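So I finally made it to the Thoroddsen open day, and I brought my cousin Adom Aryee along because he had the car (and the snacks). We got in right at 5 and went straight past the Drokitz booth to the robots, obviously!

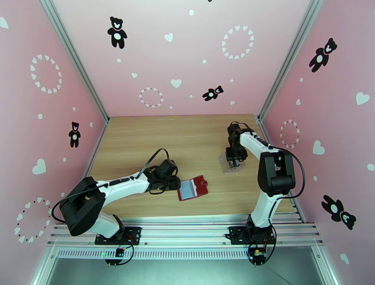
Vostelham, November

I loved this little pink booth so much – teddy bears and hearts all over the walls, and 2 white arms on a rail with a red card holder lying on the table in front of one gripper. Kwabena Tsikata runs the Urus bench and he let me ask every silly question I had. He says they've logged 2,000 tries so far, mostly with small plastic stuff, and see-through things are the ones that give him headaches. Adom wanted to know what the arms cost and got a very polite smile.

Parking was free after 4, by the way, and the soup was good.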